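Chapter 4
The Single and the Album

4.1 Introduction

A single is a recording issued on its own, either ahead of an album or in place of one. This chapter considers how the single shapes the way listeners hear a longer work, and why labels continue to plan releases with such care. The main case study is Whitcombe, a seven-track record issued by the Posden label in June in a first pressing of 4000 copies.

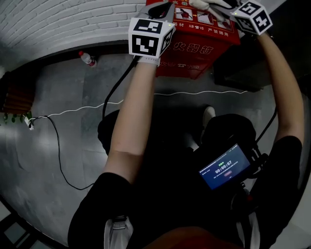

4.2 The Lead Single

The lead single usually introduces the sound of the album. On Whitcombe, the opening single, "Grirer", runs at 70 beats per minute and places a dry vocal over organ and brushed drums. The second single, "Stondalix", is faster and has no chorus. Students should listen to both before reading further, noting where each song first departs from its opening key. Full lyrics are printed on page 217.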